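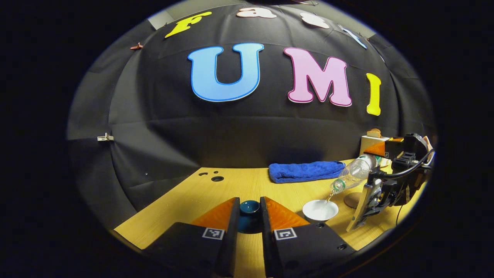 ## Budget for the fingers first

Our draft request puts nearly everything into arms. I would move a good part of it to hand-held grippers, pads and bench space.

Pouring water into a bowl takes two grippers, one of them tilting the bottle. Bindach quotes $1,017 per gripper and $261 for a set of spare pads, with 90 days on delivery. Dwayne Holloway wants to wait for the Wolell arm and buy everything together in March. That leaves the bench idle for a quarter.

Order the grippers and spares now. Price the arm again once we know which tasks we intend to give it.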